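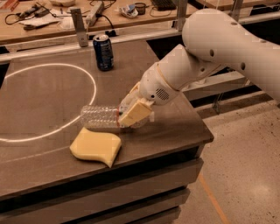
How often should you clear a table properly? Once a day is plenty, in the evening, before the bottles and cans start feeling like they belong there.

Home | Features | Kitchen | Subscribe

I got into this after moving to Stotlow, where I own one good table and use it for everything. By Wednesday it's covered! I give myself four minutes, drinks first – the soda can, the water bottle – and the sponge last.

I do love a wavy sponge, by the way. The yellow one with the curvy sides gets into a mug so much better than a plain block (and it's easy to grab with soapy hands).

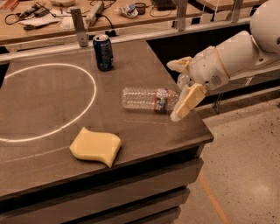
What's the best way to wipe down a dark tabletop? A damp sponge first and a dry cloth straight after, going the long way so you don't leave streaks.

Dark brown shows everything, I'm afraid – crumbs, rings, the lot. Mine came from a yard sale in Trevbridge for 20 dollars and I'd buy it again tomorrow. If the edge is raised, run a corner of the cloth along it, and take the empties out on your way to bed.

Comments (4)

My table hasn't been clear since November. Trying this tonight!

Do you rinse the cans first? Ours get sticky.

Wavy sponges forever.

More on dark tables please!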